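My second month of collecting examples for Gruverix is over, and the number is 200 episodes, all of them in simulation. I drive both arms myself and the model learns later from what I did.
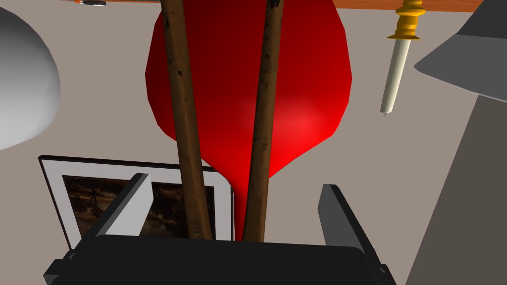
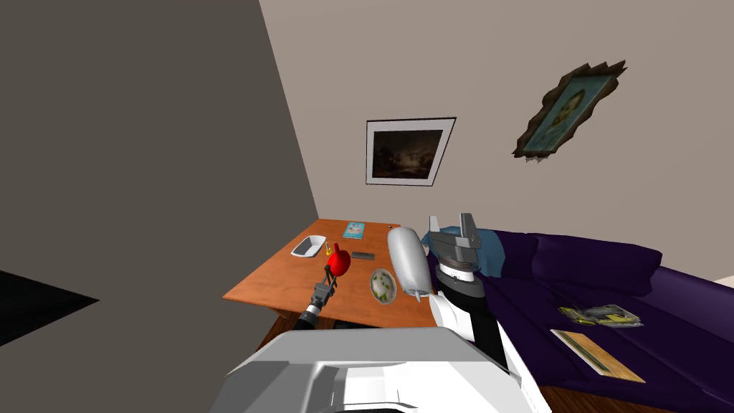 Rodrigo asked me why I throw away so many. In May I deleted 11 in one evening. If my hand hesitates, the model will learn to hesitate too - this I saw with the first training. Now I repeat each task until I have 3 clean ones, then I change the start position. It is slow work, but I like it. Next week Noeline will try the controls.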